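How to Get Your Packing Crew Ready for a Robot (Without Making Everybody Miserable)

I've been running the kitting room at Honby for seven years, and in February we started moving part of the work over to automation. Kitting, if you've never done it, is picking small items out of bins and putting them into trays and boxes so each customer gets the right set. We do gift sets, plush toys, party favors, that kind of thing. Lots of soft stuff in weird shapes, and soft stuff is exactly what machines are bad at!

A few people have asked me how we went about it, so I'm writing it all down. I'm a floor lead and I've never programmed anything in my life, so if you want code you'll have to look elsewhere.

Step 1: Tell people before the boxes arrive

We got this one wrong. The first crate from Birkineck showed up on the dock with the word ROBOTICS down the side, and I hadn't said a thing to my crew yet because I was waiting on a memo from upstairs. By lunch half the room thought they were being let go. Adoración Ibarra came and asked me flat out if she should start looking for another job, and I didn't have a good answer for her.

So have the meeting first, even if you only know a little. Say which jobs are changing, say which ones aren't, and write down the questions you can't answer yet. I put mine on a sheet by the time clock and filled in the answers as I got them. Some stayed blank for weeks and people were mostly okay with that, as long as the blanks were up there where everybody could see them.

Step 2: Pick one boring task

Management wanted to start with our fanciest gift set, the 22 piece one. Please don't do this. Pick something dull that your crew could do half asleep. We picked "one plush, one tray," where you take a toy, put it in a tray, and that's it. If the machine can't do that one, you've found out cheaply.

Write the task out the way you'd explain it to a new hire, then hand it to the person who does it best and let them fix it. Eusebio Herrero crossed out most of my version. He pointed out that you never grab a plush by the middle if it has a printed label there, and that there's a right way up for the customer opening the box. I'd been doing this for years and had never once thought to write that down.

Step 3: Let your best packers do the teaching

The setup we bought learns from people showing it the job. You hold a pair of hand grippers and do the task with those in place of your fingers, over and over, and the recordings go off to the folks at Birkineck who train the arm. Your crew are the teachers here, so treat it like teaching. That means paid time, a proper schedule, and nobody doing it squeezed in between orders.

We ask for 300 good tries per item. That sounds like a mountain, but spread over a few people it goes faster than you'd think. Here are my rules for the teaching table:

Twenty minutes on, then swap. The grippers get heavy, and tired hands teach sloppy habits.

Tape your table. We mark the edges so it always goes back in the same spot.

Start with both grippers in the same place every time.

Go slower than you want to. Fast packers hate this rule (Eusebio really hates it), but a smooth slow pick is worth more to us than a quick jerky one.

If you drop something, say so and start over. Don't sneak it back in.
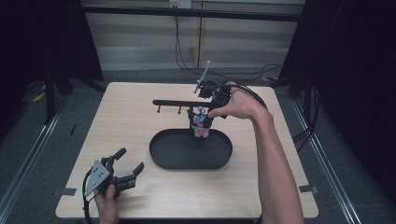 Now about the first day. Expect everyone to be terrible at it! I've got people who can fill a carton with their eyes shut, and they felt like beginners again with those things in their hands. Warn them ahead of time that it's normal. I let everybody play for a whole shift before we kept a single recording, and there was a lot of laughing, and that did more for the mood than any speech of mine.

Step 4: Keep a notebook for the weird stuff

We have an old spiral notebook on a string. Any time a try goes wrong, whoever's at the table writes down the item and what happened. It doesn't have to be fancy. "Tag caught" is fine. "Slippery ears" is fine too.

Once we had a couple of pages, I sent pictures of them to our contact, and she told me it was the most useful thing she'd gotten from a customer all year. Maybe she says that to everybody – but we did get a change to the pick order out of it.

Step 5: Sort out the money and the job titles

Do this earlier than we did. Teaching is skilled work, and for the first stretch my people were getting the regular packing rate for it while also getting grief about their packing numbers going down. Of course the numbers went down, they weren't packing!

What we ended up with is a separate line on the timesheet called Pultus (it's the name of the project, don't ask me who picked it). Hours on that line don't count against anyone's pack rate, and they pay a little extra. If your payroll system is Sani like ours, you'll need the office to add the line for you, floor leads can't do it.

Step 6: Let the arm work next to people before it works alone

When the arm finally came on, we ran it on one lane with a person standing right by it. Adoración took the first turn. Her job was to catch bad picks, fix the tray, and hit stop whenever she didn't like the look of something. I told her she'd never get in trouble for stopping it, and I made sure the shift manager heard me say so.

It's still on that one lane. It's slower than a person, and it does fine with most of the plush and badly with anything floppy. What's changed is that the dullest picking has moved off people's hands, and those folks now check finished sets or take a turn at the teaching table. A couple of them like it better. One went back to regular packing after two weeks because she missed talking to the others on the line, and I think that's a perfectly good reason, so leave that door open.

We haven't lost anyone over it so far. I can't promise that for next year and I've told the crew as much.

If you're about to start on this yourself, get the notebook and the tape before you get anything else, and call your payroll office. I'll add a part about boxes and lids once we've tried teaching those.

Posted May 9, 2018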